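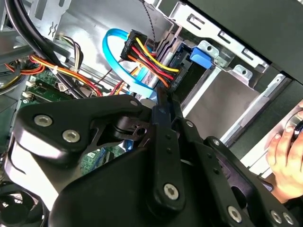 Wakana Honda wrote back that she would never send a parallel jaw into a computer case, and that I should stop fighting it and use the linkage gripper for everything. Her reasoning is that the jaws always need more room to open than you think, and inside a case there is no room to give them.

I have been comparing the two since June and I mostly agree with her now. I still want to write down what I found, as the vendor pages were not much help to me.

The two grippers are the Ullov linkage model, with thick black plates and link arms, and the Takeda parallel jaw. Both are on the same arm and both run from the same Prokeck controller. I kept the speed the same for both and changed only the grip force and the approach angle. The wrist camera stayed in one position the whole time. It sees more of the gripper than I would like when the Ullov is mounted, and I have to plan the approach so the cable I want is above the plates.

The job is unplugging things in old desktops. That means SATA data cables, drive power connectors, and the big multi-pin plugs. Data cables are the easy part to see. A bright blue one in a loop stands out from everything else in there. Power wires are harder, with yellow, red, orange and black all running together, and the black connectors disappear against black cables.

I ran 500 attempts with each gripper on the data cables. The Takeda missed 158 of them. Most of those were not missed grabs in the usual sense. The jaw touched the drive cage on the way in and the controller stopped on the force limit. When it did get to the plug it held it very well, better than the Ullov, and it pulled straighter.

The Ullov has a narrow finger that can come up under a cable at an angle, so it hardly ever hit the cage. Its problem is the pull. The fingertip moves along a slight curve as it closes, and on a tight plug that twists the connector. I got past most of this by closing first, waiting half a second, and then moving the whole arm back. If you let the fingers and the arm move together you will bend something.

Setup notes for anyone with the same parts:

The Ullov bolts are hex socket. Check them after the first day. Two of mine had backed out a little and I spent an evening blaming the calibration.

The Prokeck default force limit is too low for multi-pin plugs. I ended up at 863 on its scale, which has no units that I can find in the manual.

Keep a hand near the case for the first runs with a new gripper, and keep your fingers out of the path.

Wakana also asked about cost. The Ullov was 2,000 dollars and the Takeda was a good deal less, with the adapter plate included. If all you do is pick up parts from an open tray, buy the Takeda.

I have the log files on the Stullodex page under the gripper folder. The power connector runs are not finished yet. The latches on those need to be pressed while you pull, and neither gripper can do that with the fingers I have. I have a longer fingertip drawn up for the Ullov and will print it next.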